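Bereitstellungszinsen beim Neubau: länger frei lassen oder Darlehen kleiner machen?

Baufinanzierung > Neubau und Bauträger

Dachgeschossglück

Hallo zusammen,

ich bin gerade total aufgeregt, denn es wird ernst: Ich kaufe meine erste eigene Wohnung! 44 Quadratmeter, ganz oben, mit einem kleinen Balkon nach Westen, im Projekt Bedton. Bauträger ist Temel, der Notartermin soll im Februar sein, und seit Wochen lese ich abends alles, was ich über Baufinanzierung finden kann (macht mir mehr Spaß, als ich gedacht hätte).

Jetzt hänge ich aber an einem Punkt. Über das Vermittlungsportal Lirniteo habe ich zwei Angebote bekommen, die sich beim Sollzins kaum unterscheiden. Beim ersten sind sechs Monate bereitstellungszinsfrei, danach wird ein Viertelprozent pro Monat auf den nicht abgerufenen Teil fällig. Beim zweiten ist ein ganzes Jahr frei, dafür ist der Sollzins minimal höher, und zwar über die gesamte Zinsbindung.

Wenn ich mit dem Zahlungsplan rechne, komme ich beim ersten Angebot in den Monaten sieben und acht auf jeweils 200 Euro Bereitstellungszinsen, danach wird es mit jedem Abruf weniger. Die volle Rate nach der letzten Auszahlung läge bei 600 Euro im Monat, das passt gut in mein Budget. Aber vorher zahle ich ja noch Miete und gleichzeitig schon Zinsen auf das, was abgerufen ist.

Meine Überlegung war nun, das Darlehen etwas kleiner zu machen und mehr Eigenkapital reinzustecken, damit weniger Geld herumliegt, das mich etwas kostet. Oder lieber das zweite Angebot nehmen? Und fängt die freie Zeit eigentlich mit dem Notartermin an oder mit der Unterschrift bei der Bank? Ich finde dazu überall etwas anderes.

Ich freue mich über jede Antwort, auch über »mach dir nicht so viele Gedanken«!

zinsfuchs_nord

Erst mal herzlichen Glückwunsch, Dachgeschoss mit Westbalkon klingt wunderbar! Und dass du den Zahlungsplan schon durchgerechnet hast, ist super, damit bist du weiter als ich damals bei der Unterschrift.

Zum Beginn der Frist: Der Notartermin spielt dafür in der Regel keine Rolle. Maßgeblich ist, was im Darlehensvertrag steht. Bei manchen Banken läuft die Zeit ab dem Datum der Zusage, bei anderen ab der Annahme durch den Kunden oder ab einem festen Datum. Such im Vertragsentwurf nach dem Wort »Bereitstellung«, da muss es drinstehen. Wenn du früh unterschreibst und der Notartermin rutscht, sind von deinen sechs Monaten schnell ein paar Wochen weg, ohne dass ein Stein bewegt wurde.

Zum Vergleich der beiden Angebote: Nimm für das erste alle Bereitstellungszinsen zusammen, die nach deinem Plan anfallen. Dann lass dir für beide die Restschuld am Ende der Zinsbindung ausrechnen, und zwar bei exakt gleicher Monatsrate. Der Unterschied bei der Restschuld gegen die Bereitstellungszinsen, und schon siehst du, wohin es kippt. Ein minimal höherer Sollzins sieht harmlos aus, läuft aber eben jeden Monat mit. Bei mir war damals die kürzere freie Zeit deutlich günstiger, obwohl ich mich über die Bereitstellungszinsen jedes Mal geärgert habe.

Ganz wichtig: Rechne das Ganze noch einmal mit vier Monaten Verzug. Bauträger haben im Kaufvertrag einen Termin für die Bezugsfertigkeit stehen, aber die Abschlagsrechnungen kommen nach Baufortschritt, und der richtet sich nach Wetter, Handwerkern und allem möglichen. Wenn sich alles nach hinten schiebt, bleibt der nicht abgerufene Teil länger groß. Aus zwei teuren Monaten werden dann eben sechs.
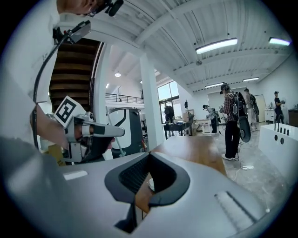 Mörtelmaus

Beim kleineren Darlehen möchte ich ein bisschen bremsen! Ich habe genau das gemacht, alles Ersparte rein und die Darlehenssumme so knapp wie möglich – und dann kamen die Sonderwünsche. Andere Fliesen, zwei zusätzliche Steckdosen in der Küche, eine bodengleiche Dusche. Das steht alles nicht im Kaufpreis und wird extra abgerechnet. Nachfinanzieren geht zwar, aber kleine Beträge sind bei vielen Banken unbeliebt und entsprechend teuer.

Außerdem wollen die meisten Banken, dass zuerst das Eigenkapital fließt und dann erst das Darlehen. Wenn du also mehr Eigenes einbringst, bezahlst du damit die ersten Raten an den Bauträger, und das Darlehen bleibt in dieser Zeit komplett unberührt. Die Summe ist dann kleiner, das stimmt, aber sie liegt eben auch länger vollständig da. Der Spareffekt bei den Bereitstellungszinsen fällt deshalb oft kleiner aus als erhofft. Frag bei Lirniteo nach, ob sie dir beide Varianten mit Auszahlungsplan nebeneinanderstellen, das kostet die nur ein paar Klicks.

Was bei mir richtig gut funktioniert hat: Ich habe von der Zusage an jeden Monat 200 Euro auf ein eigenes Tagesgeldkonto gelegt und im Haushaltsbuch (ich nutze Odoi, geht mit jedem anderen genauso) eine Kategorie »Bauzeit« angelegt. Davon gingen die Bereitstellungszinsen und die Zinsen auf den abgerufenen Teil weg, und ich musste nie ans Girokonto. Am Ende war sogar noch genug für die Lampen übrig, das war ein herrliches Gefühl!

Noch was: Man kann über die freie Zeit verhandeln. Ich habe einfach nett gefragt und drei Monate mehr bekommen, ohne Aufschlag. Klappt sicher nicht immer, aber vor der Unterschrift hast du die besten Karten.

kellerkind

Nimm das zweite, dann hast du Ruhe. Bereitstellungszinsen sind rausgeworfenes Geld.

Dachgeschossglück

Ihr seid großartig, vielen Dank! Das mit dem Eigenkapital, das zuerst fließen muss, hatte ich überhaupt nicht auf dem Schirm. Ich lasse die Summe jetzt, wie sie ist, rechne heute Abend beide Angebote mit Verzug durch und frage morgen wegen der längeren freien Zeit nach. Im Entwurf steht übrigens tatsächlich »ab Datum der Darlehenszusage«, also warte ich mit dem Unterschreiben, bis der Notartermin fest ist, solange das Angebot noch so lange gilt.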